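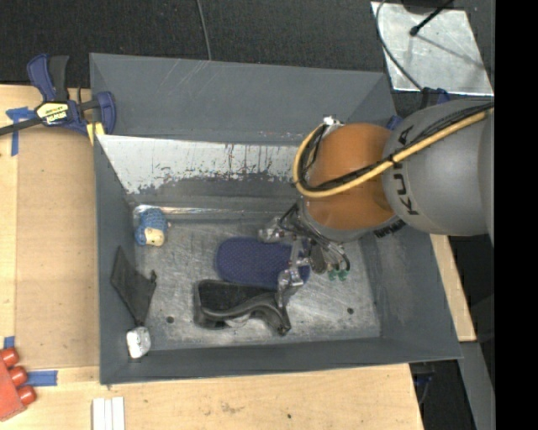
金属製容器「Drevov」の内部。底面に紺色の楕円形の品と黒い樹脂製の品が入っている。

2019年2月9日
Drurnmont株式会社

小物の仕分け・一時保管に使う金属製大型容器「Drevov」、4月に発売

Drurnmont株式会社は、形や大きさのそろわない小物をまとめて入れておくための金属製大型容器「Drevov(ドレヴォフ)」を4月に発売します。返品された日用品の仕分け、店舗から戻った備品の一時保管、倉庫内での品目の入れ替えといった作業での使用を想定しています。

Drevovは上面が開いた長方形の容器で、側面は底から上に向かって外側へ傾斜しています。手前に立った作業者から底の隅まで見え、側面沿いに寄った品も拾い上げやすい形です。色は灰色のみの展開とします。

開発の背景
当社はこれまで、主に垂直な側面を持つ保管箱を製造してきました。規格の決まった箱や袋を積む用途には合う一方で、丸みのある品や曲がった形の品を入れると、隅に入り込んだものを取り出すのに手間がかかるという声が、返品処理を行うお客様から寄せられていました。特に暗い色の小物は、箱の側面の影に入ると見落とされることがあり、仕分けが終わった後の箱に品が残る原因の一つになっていました。

こうした声を受け、当社では側面の角度と底面の広さを見直した試作品を製作し、Lirvilleの物流拠点で6か月間の試用を行いました。試用の対象は雑貨、樹脂製の部品、布張りの小物など57品目です。期間中に側面の角度を一度変更し、縁の仕上げも改めています。発売する製品は変更後の仕様に基づきます。

製品の特長
側面の傾斜により、品が容器の中央寄りに集まりやすくなっています。底面は平らで、仕切りはありません。品を重ねずに広げて置けば、容器の外から一つずつ確認できます。

材質は金属です。硬い品を繰り返し出し入れすると底面に擦り傷が付きますが、通常の使用に支障はありません。汚れは水で薄めた中性洗剤と布で拭き取ってください。研磨剤の入った洗剤は使用しないでください。

一台に入れられる重さは40キログラムまでです。容器を重ねて使うことはできません。使用しないときは、水平な床に置いて保管してください。

販売について
国内での販売はNägeli商会が担当します。初年度の販売台数は約4,000台を見込んでいます。受注は発売に先立って開始し、出荷は受注順に行います。価格は台数と納入先によって異なるため、Nägeli商会の営業窓口で個別に見積もりをお出しします。

すでに当社の保管箱をお使いのお客様には、現在の作業台や棚にDrevovを置けるかどうかの確認も承ります。設置場所の寸法と、主に入れる品の種類をお知らせください。品目が多い場合は、代表的なものだけで構いません。

今後の予定
傾斜した側面に取り付ける品名札と、使わない時間帯にかぶせる布製の覆いを準備しています。いずれも発売時には同梱されず、別売りとなります。発売時期は決まり次第、当社ウェブサイトに掲載します。また、Lirvilleの拠点では発売後も使用を続け、底面の傷み方や清掃の頻度について記録を取ります。

製品概要
製品名:Drevov
用途:小物の仕分け、一時保管
材質:金属
色:灰色
耐荷重:40キログラム
発売:4月
製造:Drurnmont株式会社
販売:Nägeli商会

本件に関するお問い合わせ
Drurnmont株式会社 広報担当
製品の見積もり・納期に関するお問い合わせは、Nägeli商会の営業窓口までお願いいたします。

記載の内容は発表時点のものです。仕様は予告なく変更することがあります。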